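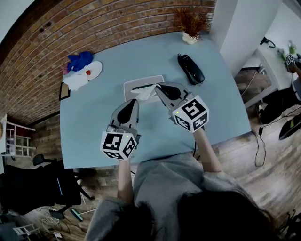 Le robot ménager sait ramasser un mouchoir. Pour le reste, Moltotis demande un peu de patience

Communiqués > Robotique et maison
Rechercher un communiqué, un mot-clé… OK

Dumonton, octobre – Moltotis, qui apprend aux machines à ranger les affaires des autres, publie le premier bilan de son programme Plarnholm. La question posée au départ tenait en une ligne : un robot peut-il remettre de l'ordre sur une table ordinaire sans que quelqu'un finisse par se lever pour le faire à sa place ? La réponse est oui pour certains objets, non pour d'autres, et « cela dépend de la lumière » pour une catégorie intermédiaire que l'entreprise aurait préféré ne pas avoir à créer.

Le programme s'appuie sur 1664 démonstrations enregistrées à la main. Une personne prend une pince dans chaque main, s'installe devant une table et range, trie ou déplace ce qui s'y trouve. Les pinces portent des cubes blancs à motifs noirs qui servent à suivre leur position. Les gestes sont ensuite transmis au logiciel, et le logiciel à Puma, le robot à deux bras de la maison, lequel les reproduit avec une fidélité variable et une lenteur constante.

« On nous demande souvent quand le robot fera le ménage, déclare Borghild Bakke, directrice générale de Moltotis. Je réponds qu'il en fait déjà une partie. Ensuite on me demande laquelle, et la conversation devient plus courte. »

Ce que la machine réussit

Les objets rigides, posés à plat et bien séparés de leurs voisins ne posent plus de difficulté sérieuse. Puma prend une assiette, la porte, la repose. Il remet un combiné de téléphone sur son socle, à condition que le socle n'ait pas bougé entre-temps, et il le fait avec une solennité que les visiteurs trouvent touchante la première fois. Les petits pots de plantes sont également bien traités. L'équipe a cessé d'utiliser des plantes auxquelles quelqu'un tenait.

Le mouchoir en papier froissé occupe une place à part dans ce bilan. Il n'a pas de poignée, pas de dessus ni de dessous, et ne se présente jamais deux fois sous la même forme. Saisi dans un plateau gris, il donne pourtant de bons résultats : la pince se referme presque toujours sur quelque chose de blanc, et il s'agit en général du mouchoir. Les démonstrations consacrées à cet unique exercice ont occupé l'équipe plus longtemps que prévu. Au siège, on parle désormais du mouchoir comme d'autres parlent d'un concurrent.

« Un être humain ramasse un mouchoir sans y penser, explique Washington Fontes, responsable des démonstrations. Quand on le fait avec une pince dans chaque main, on y pense énormément. Au bout d'une matinée, j'avais des opinions sur le mouchoir. »

Ce qu'elle réussit moins

Le linge reste le linge. Un chiffon posé en boule peut être pris, déplacé et lâché ailleurs, toujours en boule. Le plier est une autre affaire. Puma sait faire un premier pli très honorable, puis semble considérer que le travail est terminé. Sur une serviette, cela se défend. Sur une chemise, les essais ont produit des formes que Moltotis n'entend pas commercialiser.

Les câbles ont été retirés du protocole principal après une période d'observation. Le robot les voit, les contourne parfois, et quand il en saisit un il découvre en même temps que nous ce qui se trouvait au bout. Un essai complémentaire est à l'étude. Il a été confié à Jonatan Tveit, qui n'avait rien demandé.

Restent les tables telles qu'elles existent chez les gens, c'est-à-dire encombrées, avec un torchon à demi posé sur autre chose et un petit objet dont personne ne sait s'il faut le jeter. Là, le taux de réussite baisse nettement. Le robot ne se trompe pas tellement de geste, il se trompe surtout de projet : il range un verre qui servait encore, puis revient à son point de départ avec l'air d'attendre qu'on le remercie.

Et à l'atelier ?

Moltotis a mené en parallèle une série d'essais en boutique, dans l'arrière-magasin d'un détaillant de Dumonton. Mettre des articles en rayon ressemble à une tâche faite pour une machine : les produits sont identiques, les étagères aussi, et l'éclairage ne change pas à l'heure du goûter. Puma y a travaillé de façon régulière, à un rythme que le personnel a décrit comme « reposant à regarder ».

La difficulté est venue des cartons. Il faut les ouvrir, les vider, les aplatir et les évacuer, opérations que les démonstrations ne couvraient pas, personne n'ayant songé à appeler cela une compétence. Pendant les essais, c'est donc un salarié qui ouvrait les cartons pour le robot. Selon Lovisa Wallin, ingénieure chargée des essais en magasin, le dispositif fonctionne très bien tant qu'on n'examine pas trop longtemps qui assiste qui.

« Le vendeur allait plus vite que nous, reconnaît-elle. Il répondait aussi au téléphone, il renseignait les clients et il a trouvé le temps de me signaler qu'un de nos bras était mal vissé. Il avait raison pour le bras. »

Une méthode assumée, des mains fatiguées

Le choix de faire enregistrer les gestes par des personnes, avec des pinces tenues à la main, répond à une considération pratique. Une paire de pinces se transporte dans un sac, une table se trouve partout, et l'on peut passer d'un exercice au suivant sans immobiliser le robot. Les démonstrateurs apprennent vite à travailler sans leurs doigts. Plusieurs signalent qu'ils continuent, le soir, à approcher la salière de biais.

Toutes les démonstrations ne se valent pas. Celles où la personne hésite, recommence ou soupire ont d'abord été écartées, avant d'être partiellement réintégrées : le robot apprend aussi des reprises, et un logiciel nourri de gestes parfaits se trouve très démuni devant sa première maladresse. Les soupirs, eux, ne sont pas enregistrés.

Moltotis conserve chaque séance avec une note de contexte rédigée par le démonstrateur. Ces notes devaient être techniques. On y lit par exemple : « le mouchoir a gagné », ou encore « pince gauche : bien, moi : moyen ». Elles seront publiées avec le reste, après une relecture dont Wenche Holmgren, responsable de la documentation, promet qu'elle sera légère.

Prochaines étapes

L'entreprise vise 2000 démonstrations d'ici à la fin de la deuxième phase de Plarnholm, dont 500 consacrées aux textiles, domaine dans lequel la marge de progression est, pour employer un mot de communiqué, considérable. L'ouverture des cartons rejoint officiellement la liste des compétences. Les câbles y figurent entre parenthèses.

Aucune date de mise en vente n'est annoncée. Moltotis ne communique pas non plus de prix, et déconseille aux ménages intéressés de modifier dès à présent la répartition des tâches. Ceux qui souhaitent voir Puma au travail peuvent assister à une démonstration publique à Dumonton, sur inscription. Elle commence à 14 heures et comprend le rangement complet d'une table. Il est recommandé de prévoir son après-midi.

À propos de Moltotis

Moltotis conçoit des logiciels de manipulation pour robots domestiques et commerciaux. Installée à Dumonton, l'entreprise développe le robot à deux bras Puma et conduit le programme Plarnholm, consacré aux gestes courants de la maison et du magasin.

Contact presse

Wenche Holmgren, documentation et relations presse, Moltotis, Dumonton. Les demandes d'entretien avec le robot sont transmises à l'équipe technique, qui les lit.

Partages : 2
Commentaires (0)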